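Skolberg Center Opens Medicine Cabinet Program for Area Households

The Skolberg Center for Home Living has begun a new program on the sorting and storage of household medicines, vitamins and small containers. The first session was held on Monday, 23rd September, and the program will continue through the end of January.

The center will offer 200 places, free of charge, to residents of the Trirer and Fagundes districts. Funding of $4,000 has been provided by the Ernik Foundation and will cover printed guides, storage trays and replacement labels.

According to the center, the program was developed in response to a survey of 475 households carried out last winter. Many of those who replied said they kept prescription bottles, vitamins and first aid items in more than one room, and a large share could not say when they had last checked the dates on them.
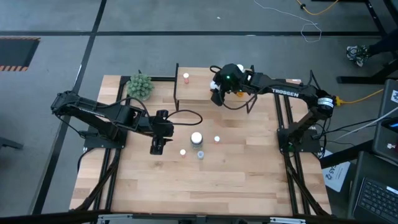 The program is built on a simple routine. Containers are taken from wherever they are kept and brought to one clear surface. Each is then read, closed and assigned a place. The center recommends a raised shelf at the back of a table or counter for items in regular use, with the main surface left free for sorting.

Participants are asked to begin with the largest containers. Vitamins and supplements are often bought in sizes that do not fit a standard bathroom cabinet, and the guide advises giving them a separate place so that smaller bottles are not hidden behind them.

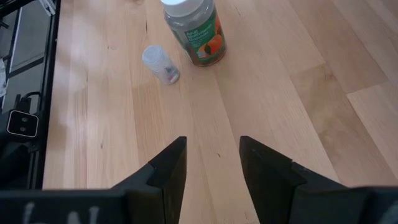

A bottle of adult multivitamin gummies and a small clear vial on the wooden work surface.

Small vials receive a section of their own in the printed guide. Any vial without a readable label should be set aside and taken to a pharmacist for advice. The center states that contents should not be moved from one container to another, even when the containers look alike, and that prescription medicines should remain in the bottle in which they were supplied.

Caps and lids are handled as a separate step. Every container is matched with its own cap before anything is returned to the shelf - a part of the routine that the center expects to take longer than most people plan for. Caps that match no container are to be discarded at the end of the session.

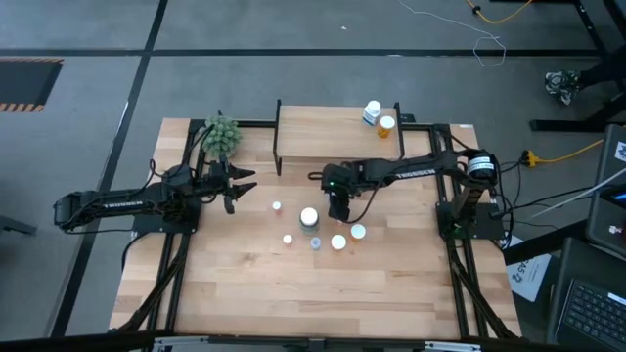
Small containers and lids on the tabletop, with two pill bottles on the raised shelf behind.

Sessions last two hours and are held in small groups. Households may attend more than once, and 4 evening sessions have been added to the schedule for residents who work during the day. Places will be assigned in the order in which requests are received.

Residents are asked not to bring their own medicines to the center. Practice containers are supplied at each session, and the routine is then repeated at home with the help of the guide.

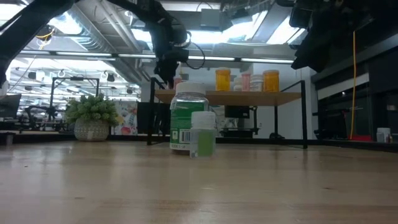
The guide also addresses liquids, which should be stored upright and with the label facing forward. Bottles of similar shape and color should not stand side by side where this can be avoided. In homes with children, the center advises that all medicines be moved to a locked cabinet once sorting is complete, and that the open shelf be used only for items that present no risk.

A large-print edition of the guide is available at the front desk in Skolberg and at the district offices in Trirer and Fagundes. Requests for a place may be made in person or by telephone during office hours. The center will publish a short report on the program after the last session in January.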